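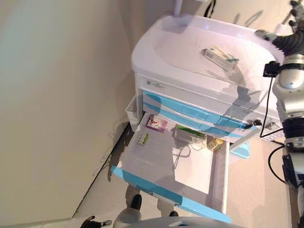
Rain and Snow Spotters Wanted for the Grorside Valley

Hi, I'm Bronwyn Rutherford, and I run the Dirken weather page, which most of you know as the place that told you to move your car before the big March snow. I'm looking for people to join our spotter network for the coming cold season, and I'd love to have you if you live anywhere between Grorside and the Bremier ridge (yes, even the far side of the ridge, especially the far side of the ridge!).

Why I need you

The nearest official gauge sits down at the valley floor, and the weather up on the hills is a whole different animal. Last March I had 22 people sending in reports and we still had a giant hole on the map west of Schwaiger Road. One spotter up there at 550 meters had sleet all morning while I was telling everybody it was plain rain. I felt pretty silly about that one. The rain/snow line is the hardest thing I forecast, and the only way I get better at it is by hearing from folks who can look out the window and tell me what's coming down.

What you'd be doing

Once a day, as close to 7 a.m. as you can manage, you go out and read your rain gauge. If it snowed, you measure the new snow on your board, write down the depth, then wipe the board clean. Send it in through the form, or text it to me, I'm not picky. Zeros count! A dry day is a report too, and I'd much rather get a zero than a blank.

On storm days I'd also like quick notes whenever something changes: rain flipping to sleet, the first ice on the tree branches, wind picking up, that sort of thing. A couple of words and a time is plenty. Please don't go out driving to look at roads for me. Your own yard is all I want.

Who I'm looking for

You don't need any background in weather. You do need a fairly open spot for the gauge, away from the house and from trees, and you need to be home most mornings from November through April. Going away for a week is fine, just tell me. Teenagers are welcome with a parent's okay, and families can split the job up however they like.

If you live above 380 meters, or anywhere out past Schwaiger Road, please, please write to me. You're at the top of my list.

What you get

This isn't paid, I should say that up front. I lend you a four-inch gauge and a snow board and you keep them as long as you're reporting. You also get the spotter email the evening before any storm, where I go into the model maps in way more detail than I put on the page and argue with myself about totals.

Training

We're meeting Wed 19 September at 6:30 p.m. in the upstairs room at the Grorside library. Juraj Ďurica is teaching the measuring part. He has been keeping rain records at his place in Bremier for years, and he'll bring a freezing rain kit so you can see how to measure ice on a twig without breaking it. Plan on an hour and a half, plus however long we all stand around talking afterward. If you can't make it, I'll do a short session by phone.

How to sign up

Leave a message at the Dirken desk, extension 303, or use the contact form on the page and put "spotter" in the subject line. Give me your name, your nearest crossroad, your elevation if you know it (a guess is fine, I'll look it up), and tell me if you already own a gauge.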